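Matside Community Stores > Mailing lists > stores-notices > November

From: Siv Sjöberg
To: stores-notices
Date: 2025-11-18
Subject: Re: Folding of camouflage T-shirts before issue

Dear colleagues,

Thank you to those who replied to the first notice. For members who joined the list after it was sent, the relevant part of Brian Masanja's message is repeated first, and my answer follows.

> On the matter of the T-shirts for the Grønli outdoor programme, could the
> stores team please confirm which fold is to be used? We received two
> bundles from Stinovdale last month. In one the shirts were rolled, and in
> the other they were folded flat but to different widths, so that the pile
> slid over as soon as it was put on the shelf. We do not mind which method
> is chosen, but we should like it to be the same one every time. The shelf
> bays at Grønli are 29 cm wide and cannot be altered.
>
> Brian Masanja

The fold to be used from now on is the flat rectangular fold, finished with the collar showing. Rolled shirts will no longer be sent out from either store. The total order for the programme is 251 shirts, and it will be far easier to check sizes if every bundle has been made up in the same way.

The camouflage shirts need a little more care than the plain ones. The pattern hides creases and doubled edges very well, and a sleeve that has turned back on itself is easily missed. Before making the first fold, please lift the cloth by hand, let it hang, and look along it for twists.
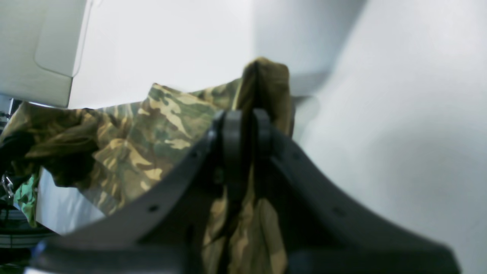 Camouflage cloth with an upper fold raised.

Lay the shirt face down on a clear table, with the collar away from you. Smooth it from the middle outwards. Bring one side in towards the centre, lay the sleeve back along the body, and then do the same with the other side. The hem is then brought up towards the collar in two stages. Turn the bundle over, and adjust the width with the flat of the hand while it is still on the table. A finished bundle should be narrower than the Grønli bays – 2 cm of clearance is sufficient.

The point most often raised in replies was the front of the bundle. Jussara Amaral asked whether a shirt with a small emblem below the collar should be folded so that the emblem can be seen. It should, where the size of the shirt allows. The ribbed collar gives the person at the counter something to find quickly, and the emblem shows which way up the shirt is lying.
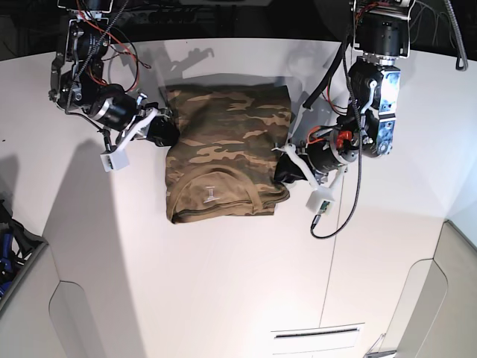 Reading time for this notice: 3 minutes

Slight wrinkling along an outer edge is acceptable and no shirt should be refolded for that alone. Bunching at the side is a different matter. It makes the bundle thicker on one side than on the other, and the fault grows with each shirt added to the pile. Where a side bulges, take hold of the cloth at both upper corners, draw it gently outwards and press it down again. If the bulge remains, open the shirt fully and begin again; tucking the extra cloth underneath only moves it elsewhere.

Piles are to be made up of 13 shirts, all of one size, with the collars facing the same way. The Grultia boxes hold one such pile each. Please place the size card on top of the uppermost shirt, and do not pin it to the cloth. Shirts found to have loose stitching or marks should be put aside unfolded, with a note, and returned to Stinovdale with the next delivery.

When a finished bundle has to be moved or straightened, it should be held at both ends and kept level. Lifting from one end alone allows the lower layers to slip.
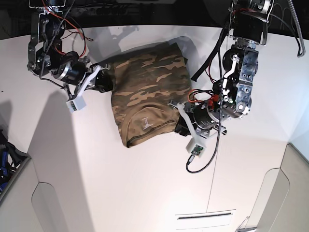 Valter Solberg has written to say that he would prefer the larger sizes to be folded once more across the middle, as the longer bundles overhang the shelf at the front. He adds that the extra fold makes the pile taller but that there is height to spare at Grønli.

I am content with this for the two largest sizes only. The remaining sizes should be left as set out in this message. Thu Mai will amend the printed sheet kept by the folding table, and copies of the old sheet should be removed when the new one arrives.

Shirts already folded and boxed need not be opened. Questions about quantities should go to Jussara Amaral, and those about the fold itself may be sent to me, preferably through the list so that both stores see the answer.

Yours faithfully,

Siv Sjöberg
Matside Community Stores

Contact the list owner | © Matside Community Stores | Back to top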